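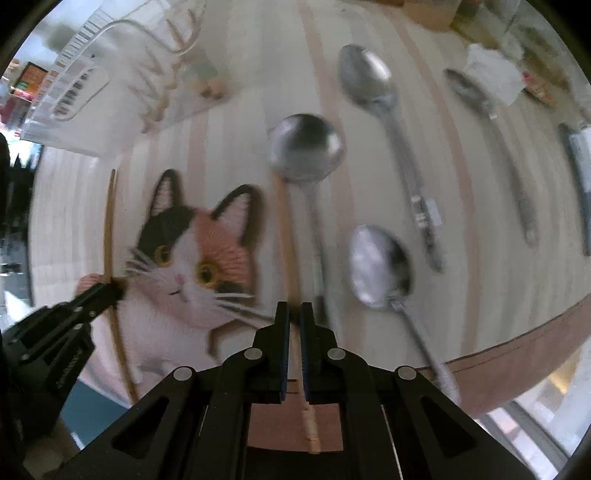
Striped table cloth with a dusty-pink border and stitched edge.

Soledad Manzano has directed the household textiles program at the Dewan Institute for 2 years. Before her appointment she taught weaving and pattern drafting in Jerna, where she also advised the town museum on the storage of its linen. The Institute spoke with her on Feb 9, 2023, following the opening of the new study room, which allows members of the public to handle cloths from the lending collection.

The collection holds 3000 items. Most were made for daily use in kitchens and dining rooms, and Ms. Manzano was firm that this should remain the case. "We were offered a number of ceremonial pieces when the room was announced," she said. "They are very fine, and other institutions can look after them better than we can. Our readers come to learn how a plain cloth was planned and finished."

Asked what a first-time reader should request, she recommended the striped cloths from the Adalow valley. Stripes are often regarded as the simplest form of pattern, a view she does not share. "The weaver has to settle the whole order of colors before the first pick is thrown. If a band is too wide on the left, it stays too wide for the length of the warp. You learn a great deal about a person's planning from a striped cloth."

She spoke at some length about borders. In the Adalow workshops the border was commonly cut from a separate length and sewn on by a second worker, who was paid by the edge. Surviving pay books from the Flultier workshop list these workers by name, and the Institute has begun to match the entries to cloths in its care. Her colleague Rajeshwari Iyengar is preparing a transcription of the books, to be made available to readers in July.

"The corners tell you who sewed it," Ms. Manzano said. "Some folded them square and some cut them on the slant. One woman at Flultier always took three extra stitches at the turn. We have found her in 40 cloths so far, and we still have two shelves to go."
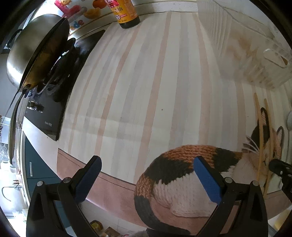
A knitted calico cat cushion and two wooden chopsticks on a striped cloth.

The interview then turned to care in the home, the subject on which the Institute receives the most letters. Ms. Manzano advises washing colored table cloths at 40 degrees Celsius or below, with like colors, and drying them flat where space allows. She does not recommend starch for cloths that will be folded away - it can weaken the fibers along the crease. Cloths in storage should be refolded along new lines twice a year.

On the question of stains she was more relaxed than some readers may expect. "Treat it promptly with cold water, and then leave it alone. More cloths are ruined by scrubbing than by gravy."

Dinesh Kumarasinghe, who oversees the study room, joined the final part of the conversation to explain the booking process. Readers may request up to five cloths per visit and are asked to bring a pencil for notes. Gloves are not required, but hands must be washed on entry. Requests should reach the desk one week ahead.

Ms. Manzano expects to give a public talk on the Flultier pay books once the transcription is complete.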